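Visit report: Stondeo open day, Lindbridge

The Firkcombe group went over to Lindbridge on 16 November 2021 for the Stondeo open day. Doors opened at ten and the car park was full by then. We were given badges and split into two parties.

Most of the morning went on Makori, the firm's simulator. It puts a robot arm in a made-up room and gives it household things to pick up and put down. Stondeo has built 126 rooms so far and told us each one is run 1,000 times with the objects moved. Our party saw a room with brick walls and a wooden table, shown on the big screen in the demonstration area.

Questions were mostly about grip. Bottles with narrow necks are harder than boxes, we were told, and the software team spends a lot of time on them. Lunch was soup and rolls, and the afternoon talk on safety fences ran over.

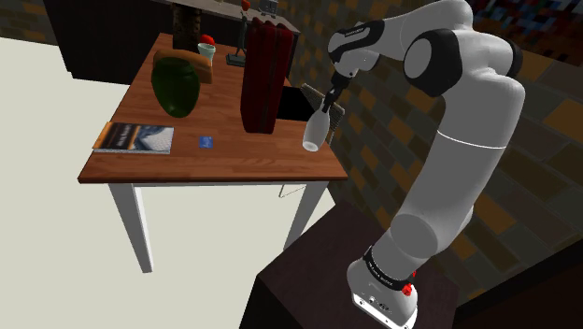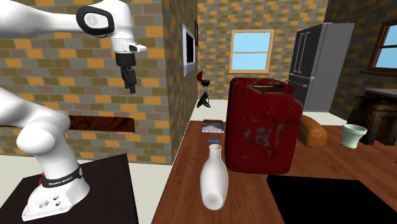 Makori on the screen: the white bottle in the gripper (first picture) and the gripper empty (second).

Newsletter no. 56, page 4

The next visit will be in March. Names to the usual address, please. The coach has 52 seats.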